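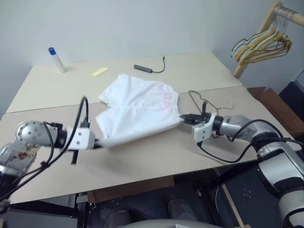

Both grippers on the garment, hanger waiting on the near board.

The hanger task is at 806 recorded episodes, of which I would currently train on fewer than I'd like. Most of the past fortnight went into working out why.

The setup hasn't changed since March. Two arms, parallel grippers, a head camera and teleoperation through the Weker interface. An episode begins with the garment on the table and ends when it is on a wire hanger, or when the operator gives up and flags it. Flagged episodes are kept. I used to delete them, which was a mistake, as the recovery behaviour in a failed attempt is often better than anything in a clean one.

The trouble is the grasp phase. Krishnamoorthy Murthy went through the first 300 episodes and labelled the time between first contact and a stable two-handed hold. The spread was enormous. Some operators pinch and go, others fuss with the fabric until the waistband is where they want it. A policy trained on the lot averages the two and hovers. We saw exactly this on the Hirano checkpoint – the arms come in, stop just short of the cloth and dither.

Thin white cotton makes it worse. Against a pale tabletop there is very little contrast at the hem, and a leg opening looks much like any other fold. I tried a darker mat for a day and the edges were easier to find, but I don't want a model that only works on a dark mat, so it went back in the cupboard.
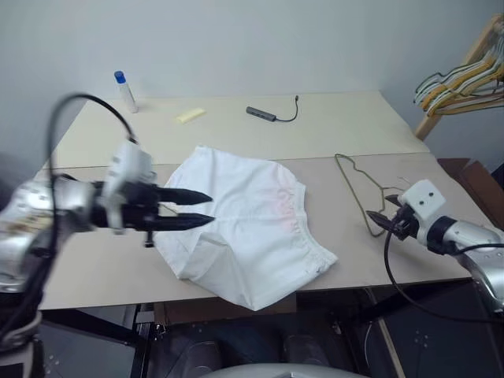 Shorts on the table, left gripper open over the cloth, right gripper beside the hanger.

We have since written a stricter protocol. The garment gets dropped from a fixed height, with no tidying afterwards. The operator has to commit to a grasp within 3 attempts or flag the episode. Hanger position is varied between episodes, including a few awkward spots near the seam in the table, where the fingers tend to catch on the join.

So far there are 114 episodes under the new rules. Grasp times are tighter and the flag rate has gone up, as expected. I'm storing them as a separate split under the name Sasberg, so they can be mixed with the old data at whatever ratio turns out to be sensible. My guess is that the old set is still worth having for the hanging phase, where the operators all do much the same thing.

Next job is to re-time the gripper commands, which lag the joint states by a couple of samples in the older logs.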